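Opening up the old tower

2023-07-21

So the old Dell is on the dining table again, side panel off, and I've been banned from eating anywhere near it. Fair enough. I found a raisin under a cable last time.

I've had this tower since my first apartment on Plerkgate, when I bought it from a guy clearing out his office for 62 dollars and carried it home on foot with the power cord around my neck. It did my taxes, it did two rounds of grad school applications, it ran a truly awful train game for most of one January. Then it got slow, then it got loud, and then it went into the hall closet under the vacuum cleaner bags. My plan now (stop laughing, Amparo) is to get it going again as a place to dump all our photos, so they're not spread over three phones and a shoebox of memory cards.

First job was the dust. I took the whole thing out on the back steps with a soft paintbrush and a can of air and came back in looking like I'd been baking. The heatsink fins were the worst, all those little ridges just felted over. Second job was pulling the processor, which I'd been putting off because I'm scared of the lever. You push it down, you push it out, and it makes a creak that sounds exactly like something expensive going wrong! But it's out, it's sitting in a little plastic clamshell in the sideboard drawer, and I got most of the old paste off with rubbing alcohol and coffee filters.

What I still love about the insides of these machines is how much room there is. My laptop is glued shut and I couldn't tell you what a single thing in it looks like. In the tower you get a proper green board with the maker's name printed right on it in white, a silver box for the power, and red, black and yellow wires wandering down toward the drives. I can get my whole hand in there. I did lose a screw, but I also found one, so I'm calling that even.

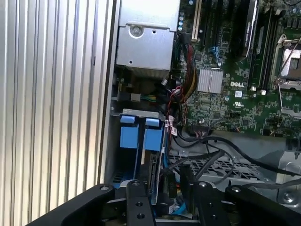

Lauri Tikkanen wrote to tell me I should stop before I spend any money, that a secondhand mini PC would use less power in a year than this thing does warming up, and that the power supply is the part he'd trust least after so long in a closet. Put the photos on two outside drives, he says, and keep one of them at your sister's.

He's probably right about the sister part. I'm going to do that anyway. But I've already ordered the paste from Trerkico, plus a 10 pack of cable ties, and I did give in on the power supply and wrote to the shop to ask what would fit. If it comes in over my limit I'll think again.

The cables are next. Whoever put this together bundled them up and just let them hang, and every time I want to reach something low down I have to hold the whole lot back with my wrist. I want to tie them along the side. I've labeled the ends with masking tape and a pen, since I know perfectly well I won't remember which went where by next week.

Then the fan goes back on, and I have to find the keyboard. I think it's under the bed with the Kapoor lamp.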